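Please Stop Asking Me for a Vision Statement for the Mud

By Snežana Dimitrov
June 8, 2023 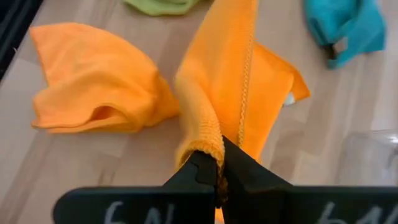
Orange, lime and teal cloths on a light wooden tabletop.

The marine station at Sindholm has a tide gauge, two boats, a running seawater system that dates from before I could read, and a website. I have used the gauge, the boats and the seawater for most of my working life. I visited the website for the first time last September, when a colleague inland asked me what the station did and I thought it would be easier to send her a link.

She wrote back the next morning. "I read the whole page," she said. "Do they have a microscope?"

They have nine. They have a person who can fix all nine, which is rarer. The page mentioned none of this. It said the station was a hub. It said it was positioned at the interface of land, sea and society, which I suppose is true of any parking lot near a beach. It promised to unlock the potential of coastal ecosystems. I have spent 22 winters with my arms in that coastal ecosystem and at no time did I feel it was locked.

I want to make a case for dull writing about marine stations, and for dull marine stations while I'm at it, because I think the two have gotten tangled up and the second is starting to suffer for the first.

A field station is a simple idea. Animals and plants live in the sea, and most scientists live somewhere else. So you put a building near the water with beds, benches, buckets and a boat, and you let people come and use it. Some of them will find out wonderful things. Most will find out small things, such as how many ragworms live in a square of mud and whether it is more or fewer than last year. The station doesn't need to know in advance which visitor is which. It needs to keep the pumps running.

Keeping the pumps running is very hard to get money for. I have sat on both sides of this table, as a beggar and as a reader of other people's begging, and I can report that the word "pump" has a depressing effect on a proposal. "Platform" does better. "Pipeline" does very well, as long as it is understood that there's no pipe in it. A few years back the station applied to replace the actual pipe, the one that brings in the actual seawater, and was turned down with a kind note saying that the work lacked an innovative dimension. The following year it applied for a digital twin of the intake system and got it. We now have a lovely model of a pipe that leaks.

I exaggerate a little. The digital twin is useful, and the young man who built it is good company and also helps carry things. But the old pipe did fail that winter, at night, and we lost 41 adult sea urchins that a visiting student had been conditioning for her thesis. She had come a long way for them. I would have traded her a good deal of innovation for one new gasket.

The mud, which is my own line of business, has it worse than the pipe. We sample the flats at Vevier six times a year, at the same stations, with the same size of corer, and wash the mud through the same size of sieve. My predecessor did it before me, and someone with terrible handwriting did it before him. There are 1297 cores in the series now. Almost every one of them is boring. I say this with love. You open the jar, you pick out the worms and the little clams, you write down what you have, and it looks very much like the last jar.

People who write strategy documents find this hard to forgive. I was once asked, by someone perfectly pleasant, what the key breakthrough of the Vevier series had been. I said it was long. He waited for the rest of the answer. I said it was also continuous. He wrote down "legacy dataset," and I knew from the word legacy that we were in trouble, since it is what gets said about things shortly before they are turned off.

And yet when the brown shrimp went missing for two seasons and the fishermen at Jorus came over wanting to know if it was the dredging, the series was the only thing anyone could open. The answer was unsatisfying. (It was probably the dredging a bit, and a cold spring a bit, and the shrimp came back before we could agree on the proportions.) But it was an answer made from numbers, and the numbers were there because for decades people had gone out in bad weather to collect something uninteresting.

I know the reply to all this. Stations have to compete. Universities have trains and coffee and labs with working heat, and if a director wants visitors from companies, who pay properly, then she has to speak to them in a language they recognize. Our director has explained it to me more than once, with patience. The Kolev group, who came to us for seaweed extracts and stayed four months, paid enough to reroof the boat shed. I like the new roof. I have stood under it in sleet and thought warmly of seaweed extracts.

But I asked the Kolev people over dinner how they had found us, half expecting to be told that the website had unlocked something in them. They said they needed a certain red seaweed, fresh, within an hour of collection, and somebody at a conference had told them we had a boat and a man who knew where it grew. That was the whole of their decision. They had looked at our page too, and then called to check that we were still open, because they couldn't tell.

So I don't accept that the fog is there for the customers. My own suspicion is that it's written for other people who write fog. It goes up to an office, where it is summarized, and the summary goes to a bigger office, and at some point a person who has never been cold on a mudflat puts a check mark beside the word "ecosystem." Everyone along the way is sensible and overworked. I have written some of it myself. I once described a bucket as a mesocosm, and I'd do it again for the right amount.

What I would like is modest. I'd like every station's front page to begin with a list of what is in the building. Number of beds. Number of benches with seawater. Temperature range, and whether you can really hold it in August. What boats, what draft, how many people before somebody has to stand. Which species you can get, in which months, and which ones you used to be able to get. The price. The name of the person who answers the phone. After that they can have as many paragraphs of interface as they like, and I won't say a word.

And I'd like a small slice of every grand marine program, call it six percent, set aside for things that already exist. No novelty required. Applicants would have to show that the thing has been done for a long time, that it works, and that it will be done next year in exactly the same way. The form could be one page. I would volunteer to review all of them, and I'd be generous to anyone who mentioned a gasket.

I did send my colleague an answer in the end. I wrote out the list myself, from memory, including the microscopes and the damp in the second bedroom. She came for three weeks, worked on barnacles, and complained about the damp. She has booked again for next year and asked for the other room, which I didn't have the heart to tell her is above the pump.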